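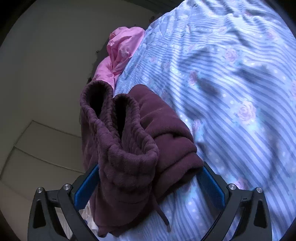

Maroon fleece, ribbed cuffs and a bed to fold on: laundry night, the subject of the new Tulluso fall guide.

FOR RELEASE IN SEPTEMBER

Tulluso Puts Out a Free Guide to Folding the Soft, Bulky Stuff

EDBY - I run Tulluso, a small home-tidying business here in Edby, and I'm so happy to tell you that our fall guide is finally ready! It's called The Sweatpants Drawer, it's free, and it's 30 pages long (I wanted 33, but I got talked out of the chapter on bathrobes). You can pick up a printed copy at our shop on Trolance Street starting this month, or ask us to email you one.

I'll tell you how it came about. Every spring we send a little survey to the people on our mailing list, and this year 433 of you filled it out, which made my whole week. I asked which clothes you dread putting away. I was sure it would be fitted sheets, even though those aren't clothes and people write them in anyway. Nope. Fleece won by a mile. Fleece pants, fleece pullovers, those big fuzzy robes, anything with a cuff at the bottom that bunches up and won't lie flat. One person wrote "I just close the drawer with my knee" and I felt that one in my bones.

So the guide starts on the bed, because that's where most of us dump the basket. I like a bed for folding. It's big, it's the right height if you kneel, and you can't go to sleep until you're done (I've tried, you wake up with a sock on your neck). Clear a spot the width of your arms and work one piece at a time.

For sweatpants with elastic cuffs, this is the way we do it at Tulluso:

Hold the pants up by the cuffs, both together, and give them one good shake so the legs drop straight.

Lay them on the bed and fold one leg over the other, with the cuffs side by side.

Smooth from the waistband down with your whole forearm. Hands leave lumps in fleece, I don't know why, but a forearm works great.

Bring the cuffs up to just below the waistband, then fold in half again. If they're really thick, stop there and don't fight it.

Stand the bundle on its folded edge in the drawer. You should be able to see every pair when you pull it open.

There's a longer section on what to do when the drawer is too shallow, and that's most drawers, in my experience. My own dresser came from my aunt and the bottom drawer is barely deep enough for T-shirts. I keep my heavy pants rolled in a bin on the closet shelf, cuffs tucked in, and I've gotten pretty fond of that bin. The guide has a page of drawer depths and which fold fits which. Measure the inside, please! I measured the outside the first time and had to redo the whole chart.

We also talk about lint, because dark fleece shows everything. Maroon, plum, navy, black, they all come out of the dryer wearing half of the white towels. Turn them inside out before you wash them and keep them away from the towels altogether. I wash mine on cold with the other dark stuff and skip the fabric softener. Folks in my family disagree with me on the softener and they're welcome to write their own guide.

Tsoukalas, the print shop two doors down from us, is doing the printing again. They did our pantry booklet last year and the staples held up even in my kitchen, with my coffee. The first run is 2,989 copies. I know that's a funny number. I ordered an even three thousand and eleven of them went to the paper cutter at a bad angle, so those are scratch pads now and they're on the counter if you want one.

To go with the guide we're holding open folding evenings in the back of the shop all through September, starting at 6:30 p.m. They're free too. Bring a basket of your own clean laundry, the bulkier the better, and we'll do it together at the long tables. You go home with it folded. Kids are fine, and there's a bin of unmatched socks they can sort. Parking behind the building is open to everybody after six, but the lot fills up when there's a game, so give yourself a few extra minutes.

If you write about homes or families for a paper, a newsletter or a blog, I'd love to send you a copy, and you're welcome to reprint the sweatpants steps as long as you mention Tulluso. I'm also glad to talk on the phone. Mornings are best, I'm usually at the shop by eight and still making sense by noon.

About Tulluso

Tulluso helps people in and near Edby put their closets, kitchens and laundry rooms in order. We make home visits, teach small classes and publish two free guides a year. The next one comes out in the spring and covers coats, boots and whatever is living at the bottom of the hall closet.

Press contact: the front desk at Tulluso, Trolance Street, Edby. Ask for the fall guide.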